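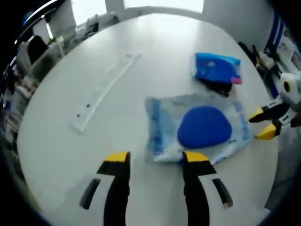

*A foam pad and a plastic bag on a round table. The long white strip at left is a ruler.*

## Why is foam soft, and why is a bag thin?

Foam and plastic bags look very different. Both can be made from plastics, which are materials built from very long molecules called polymers. What changes is the shape the plastic is given at the factory.

### Foam: plastic with gas in it

To make foam, a factory mixes liquids that produce gas bubbles. The mixture rises, a little like bread dough, and then sets. Each bubble leaves a small space called a **cell**.

There are two main types:

- **Open-cell foam.** The cells connect to each other. Air moves out when you press and back in when you let go. Bath sponges and many cushions work like this.
- **Closed-cell foam.** Each cell is sealed. The gas cannot leave, so the foam feels firmer, and water does not soak in. Swimming floats are usually closed-cell.

A foam pad can be cut or molded. A mold gives it a rounded top, like the blue one in the photo, without any carving. Color is normally added to the liquid before it sets, so the inside matches the outside.

### Bags: plastic made into film

A thin sheet of plastic is called **film**. Melted plastic is pushed through a ring-shaped slot and blown up with air into a tall tube. The tube cools, is pressed flat by rollers, and is cut and sealed to make bags.

Film that lets light through but blurs what is behind it is **translucent**. Film you can see through clearly is **transparent**. A window is transparent. Wax paper is translucent. Patterns are printed on the film with ink, often before the bags are cut.

### Measure it yourself

Wekesa Rashidi, who writes the Vurari workshop sheets, uses this test for foam. You need a clean dry sponge, a ruler and a thick book.

1. Stand the ruler next to the sponge. Write down the height.
2. Put the book on top. Write down the new height.
3. Wait five minutes, then take the book off.
4. Measure again right away, and once more after another five minutes.

Subtract the second height from the first. The answer is the **compression**. If the last height is less than the first, the difference is called **set**. Old foam usually has more set than new foam.

Repeat the test with four different sponges and put the results in a table. Use the same book every time. Keep plastic bags away from your face, and away from babies and pets.

*Sheet revised 12 Feb 2018. The next sheet, on paper and cardboard, is due in April.*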